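The Night Bus to Dremgate

The last bus from Distbridge to Dremgate leaves at 12 minutes past eleven, except in November, when it leaves whenever the driver has finished his soup.

I was the only passenger apart from a woman with a cake on her knees. It was a large cake and it had its own seat belt. We sat in silence as far as the Kavanagh roundabout, where she turned to me and asked if I was going to the funeral.

I said I didn't think so. I was going home.

"Pity," she said. "They're short of people who'll cry. He wasn't liked."

She told me about him anyway. He had run the Pastia, the only restaurant in Dremgate with a cloakroom, and had once sent back his own soup. He had fallen out with both his brothers over a hedge, and with the hedge man over his brothers. In his will he had left each of them a single dining chair, from different sets.
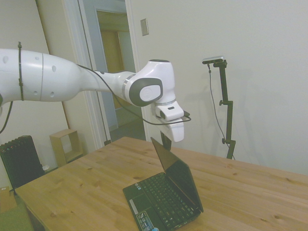
A white arm, with its cable looped beneath.

"And the cake?" I asked.

"Oh, he ordered it himself, back in the spring. Paid in full. Coffee and walnut, to serve 16." She looked down at it. "He couldn't stand walnuts. It's his idea of the last word."

The bus stopped outside the church hall, where every light was on and somebody was dragging tables about. She undid the cake, then herself, and stood waiting in the aisle until I understood that I was meant to take one side of the board.

I have never been good at crying to order. But I was given a plate, and a place between the brothers — who hadn't spoken in years and didn't plan to start — and when I bit into my slice the walnut broke a filling, and I wept like family.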